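Still Life for People Who Say They Can't Draw
Handout 3 - Cloth, Pattern and the Edge of the Table

Welcome back. Last session we did boxes and bottles, and some of you went home grumpy about ellipses. I get it! We're leaving them alone for now and moving on to what sits under everything else, the cloth.

I used to skip it. For years I'd draw my pear, put a gray smudge beneath it and call it done. Then I took a short course at Wornbridge where we weren't allowed to draw any fruit until we'd spent 90 minutes on the tablecloth, and I've been a pest on the subject ever since.

Start with the table edge. Is it above the middle of your page or below it? Put it high and you're looking down at a lot of cloth. Put it low and the wall takes over. Make three tiny sketches, matchbox size, and move that line each time before you pick one.

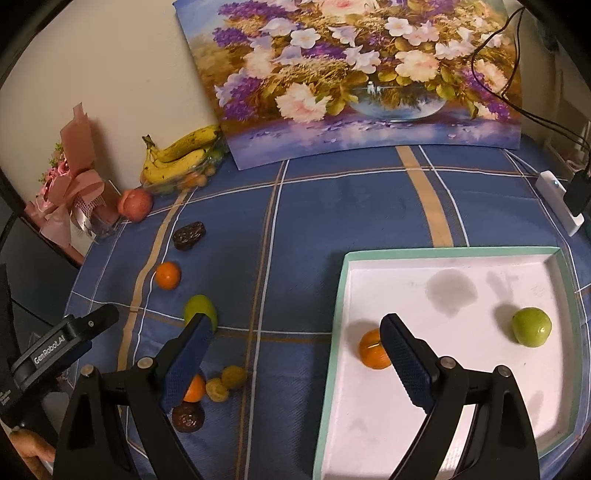 Handout 3, p. 13

Plaid is your friend (really!). A plain cloth gives you very little to hang on to, but a stripe tells you where the surface is going. If it bends, the cloth is bending, or you're seeing it from an odd spot. Draw the wide bands first, very lightly, and leave the thin lines until the end. If you start with the thin ones you'll lose your place by the third crossing - I still do.

Watch the gaps too. Stripes that are evenly spaced in the weave will look closer together as they go away from you. Hold your pencil out at arm's length and compare a near gap with a far one. Most people make them too equal.

Color next, for those of you using it. I mix my blues from the Lureo student set and dull them with a touch of orange, which sounds wrong until you try it. The Michiels pad is fine with this as long as you don't scrub. Cheaper paper will pill up on you. 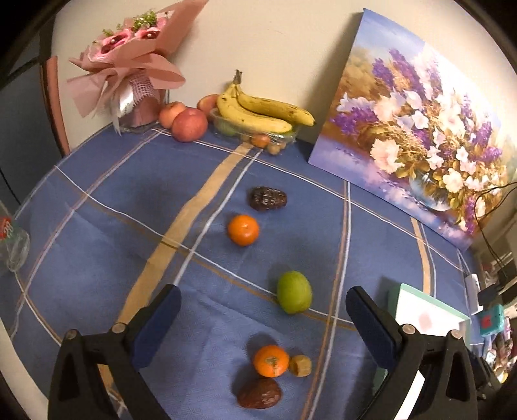

Handout 3, p. 14

A word on placing small things. Beginners line them up with the same space between each one, like buttons. Let two of them nearly touch, push another one back, and turn something so we see its stem end. And put the shadow in right away, while you're looking at it, as daylight moves faster than you'd think.

For next time: one cloth, any pattern, no more than 47 minutes. Set a timer. Bring it even if you hate it. We'll pin everything up in the Pinent room before we start, so please come a few minutes early and bring your own tape.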